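Skinora掲示板 > 台所と道具 > 洗いもの・水切り

トピック:黒いワイヤーの水切りかごで、透明なコップをどう置きますか

投稿者:Intan Teoh
2022年3月7日

はじめまして。Intanと申します。日本語は大人になってから勉強しましたので、変な言い方があるかもしれません。そのときは教えてください。

台所の水切りかごについて相談いたします。私の家のかごは、細い黒いワイヤーでできているものです。Trumachという名前で、近所の店で1,583円で買いました。お皿を立てるところには問題がありません。困っているのは、コップの置き方です。

私のコップは透明で、まわりに縦の面がたくさんあるデザインです。光が当たるときれいですので、とても気に入っています。しかし、このコップを逆さまにしてかごに置きますと、口のところがワイヤーの上で少し傾きます。まっすぐ置いたつもりでも、となりのお皿を取るときに倒れます。倒れると、仕切りのワイヤーに当たって、いやな音がします。

もう一つの問題は、乾いたあとの白いあとです。縦の面の間に水が残って、そのまま乾いて、線のようなあとになります。丸いコップのときは、あまり気になりませんでした。

皆様は、このようなコップをどこに、どのように置いていらっしゃいますか。布の上に置いたほうがよろしいでしょうか。かごを買い替えることは、できればしたくないです。

返信1
投稿者:豆皿

Intanさん、こんにちは。日本語、とても丁寧で読みやすいです。

うちも似たワイヤーのかごを使っています。コップは、ワイヤーの細かいところに置くのがいいと思います。かごには、広い間隔のところと狭い間隔のところがありますよね。広いところに口の小さいコップを置くと、片側が落ちて傾きます。狭いところなら口が何本ものワイヤーに乗るので、わりと安定します。

それから、お皿とコップは同時に入れないほうが楽です。私はコップを先に洗い、少し水が切れたら拭いて棚に戻し、そのあとでお皿を洗います。順番を変えただけで倒れなくなりました。

返信2
投稿者:北の窓

布の上に一票入れます。

逆さまに置くなら、下から空気が入ることが大事だと言う人がいますが、私は布で十分だと思っています。ふきんを二つに折って、カウンターに敷いて、その上に並べるだけです。倒れても音がしませんし、口のところが傷つきません。かごはお皿だけにします。

Ayeleという店のふきんを使っています。800円でした。少し高いですが、厚いので下まで水が通りません。

返信3
投稿者:豆皿

北の窓さん、布に逆さまだと中がくもりませんか。私は以前それをやっていて、朝になってもコップの内側がくもったままでした。しかも、布のにおいがコップに移りました。それでかごに戻したのです。

返信4
投稿者:北の窓

豆皿さんへ。一晩そのままにするからではないでしょうか。私は食事のあと、お茶を飲み終わるころには拭いてしまいます。置きっぱなしにするなら、確かにかごのほうがいいかもしれません。

でも、においは布の洗い方の問題だと思います。私は使った布をその日のうちに洗います。次の日まで使うことはありません。

返信5
投稿者:坂の下

横から失礼します。Intanさんに質問です。そのコップはガラスですか、それともプラスチックですか。それによって答えが変わると思います。

ガラスでしたら、熱いお湯ですすぐと早く乾きます。プラスチックでしたら、熱いお湯はやめたほうがいい場合があります。うちの給湯器は70度まで上げられますが、プラスチックのものをすすぐときは必ず下げています。昔、サラダの器を一つ曲げてしまいました。

かごの大きさも知りたいです。うちのかごは奥行きが22センチで、コップを置くとお皿が入らなくなります。置き方というより、場所の取り合いになっています。

返信6
投稿者:Intan Teoh

皆様、早いお返事をありがとうございます。

坂の下さんのご質問ですが、恥ずかしいことに、はっきり分かりません。Ornetura という名前のセットで、知り合いから箱なしでもらいました。底にも何も書いてありません。持つとガラスより軽い気もしますが、厚いプラスチックも重いですから、自信がありません。ですから、熱いお湯は使わないことにしております。

かごの奥行きは測っていません。あとで測ります。

豆皿さんのおっしゃった「細かいところ」は、私のかごでは右のほうにあります。短いワイヤーが、はしごのように並んでいる部分です。そこはお皿かスプーンのための場所だと思って、コップを置いたことがありませんでした。左のほうと真ん中には、曲がった背の高い仕切りがあります。コップが当たるのは、いつもその仕切りです。

コップは逆さまの向きです。カウンターは灰色の大理石のような模様で、いつもここで乾かしています。 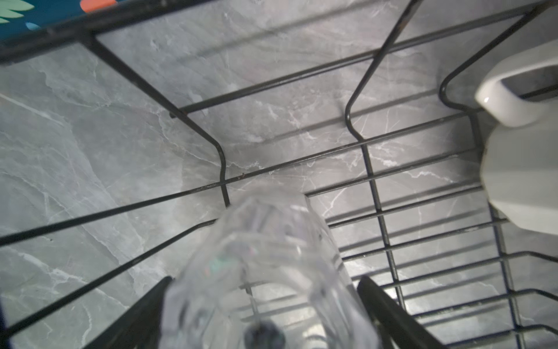
返信7
投稿者:豆皿

写真をありがとうございます。よく分かりました。

仕切りの曲がったところが、ちょうどコップの来るあたりにありますね。これは当たりますよ。うちのかごの仕切りはまっすぐなので、そこまで気にしたことがありませんでした。やはり右のほうに移すのがよいと思います。そこが本当はスプーンの場所だったとしても、だれも怒りません。

コップ、きれいですね。縦の面に光が白く入っていて、左のほうに緑とピンクのような色も見えます。もらったものとは、うらやましいです。

返信8
投稿者:坂の下

私は別のところが気になりました。真ん中の、ワイヤーが交わるあたりに、錆のような色の小さい点がありませんか。

黒い塗装がはがれると、そこから錆が出ることがあります。コップの口が当たる場所なら、錆の色が口につくかもしれません。私なら、置き方を考える前にかごを替えます。Intanさんは買い替えたくないと書いていらっしゃいましたが、口をつけるものですから。

返信9
投稿者:北の窓

坂の下さん、それは少し早いと思います。あの大きさの点でしたら、まだ何年も使えます。私の前のかごはもっとひどい状態でしたが、上に布を一枚かけて使っていました。錆のような色でも、水あかやお茶の色がついただけのこともあります。まず柔らかいスポンジでこすってみるのがよいでしょう。

硬いブラシは使わないでください。残っている塗装まで取れてしまいます。

返信10
投稿者:坂の下

布をかければ、水が切れなくなります。それでは水切りかごの意味がないのではないでしょうか。北の窓さんは何でも布ですね。

返信11
投稿者:北の窓

布は便利ですから、仕方がありません。

返信12
投稿者:Intan Teoh

点のことは、坂の下さんに言われて初めて気がつきました。毎日見ているのに、見ていませんでした。塗装がこすれたような場所も、いくつかあるようです。

今晩、かごを空にして洗いました。中性洗剤とスポンジでやさしくこすりましたら、いくつかの点は薄くなりましたが、ワイヤーが重なるところの点は残りました。ですから、水あかと錆と、両方があるのだと思います。北の窓さんと坂の下さんは、お二人とも半分ずつ正しかったことになります。

奥行きも測りましたが、坂の下さんのかごより少し広かったです。コップを右に移しても、お皿は入りました。

コップを右に置いてみた感想を書きます。傾きは少なくなりました。前は指で軽く触ると動きましたが、今は動きません。ただし、口のふちがワイヤーに何本も当たりますので、そこに水の粒が残ります。白いあとの問題は、まだ解決しておりません。

返信13
投稿者:みなと

初めて書きます。私も面のあるコップを長く使っています。

白いあとについては、置き方よりも、置く前が大切です。すすいだあと、逆さまにする前に一度軽く振って、水を落とします。それから、面の線に沿って、親指で上から下へ水を切るようにします。これをしてから置くと、水がたまる量がかなり違います。

それでも残る場合は、お酢を少し入れた水に短い時間つけて、よくすすぎます。私は月に一度だけします。ガラスかプラスチックか分からない場合は、冷たい水で、短めにされるほうが安心です。つける前に、目立たないところで試してください。

拭くときは、毛の出ない薄い布がいいです。厚いふきんは面の角まで入りません。北の窓さん、すみません。

返信14
投稿者:北の窓

いいえ、厚い布は敷くため、薄い布は拭くため、と分けて使っています。私も拭くときは薄いほうです。書き方が足りませんでした。

返信15
投稿者:豆皿

親指で水を切るというのは知りませんでした。さっき、うちの面のあるびんで試しました。あとの出方が少し違う気がします。明日の朝にもう一度見ます。

一つ質問ですが、みなとさんはコップを完全に逆さまに置きますか。私はわざと少し傾けて置く人の話を聞いたことがあります。片側が浮いていれば空気が入るから、という理由でした。Intanさんは傾くのが困るという相談でしたが、傾きが悪いものとは限らないのかと思いました。

返信16
投稿者:みなと

私は少し傾けます。かごの縁に寄りかからせるようにして、倒れない角度を探します。乾くのは、傾けたほうが早いと感じています。ただ、たくさん並べるときはできません。一つか二つのときだけの方法です。

返信17
投稿者:坂の下

傾けるのには反対です。うちは猫がカウンターに上がりますので、寄りかかっているものは必ず落ちます。家によって違うと思います。

返信18
投稿者:Intan Teoh

たくさんのご意見をありがとうございます。同じ小さなかごのことで、こんなに考え方が違うとは思いませんでした。とても勉強になります。

しばらくは、このようにしてみます。

コップはお皿より先に洗います。
逆さまにする前に振って、親指で面の水を切ります。
かごの右の細かいところに、まっすぐ置きます。
お皿を洗う前に、薄い布で拭いて片づけます。

錆の点のところには、コップの口が当たらないようにします。点が大きくなりましたら、坂の下さんのおっしゃるとおり、新しいかごを考えます。4月に引っ越しの可能性がありますので、買うならそのあとがよいと思っております。新しい台所のカウンターの広さが、まだ分かりませんので。

もう一つだけ、言葉の質問をしてもよろしいでしょうか。「水切りかご」と「水切りラック」は、同じものですか。店では両方の名前を見ました。

返信19
投稿者:豆皿

だいたい同じです。私の感覚では、浅くて一段のものが「かご」、棚のように高いものが「ラック」です。でも店によって違います。

返信20
投稿者:坂の下

うちでは高さに関係なく、全部「水切り」です。

点の写真、引っ越しの前にもう一度載せてください。比べてみたいです。

返信21
投稿者:Intan Teoh

分かりました。同じ場所を撮って、このトピックに載せます。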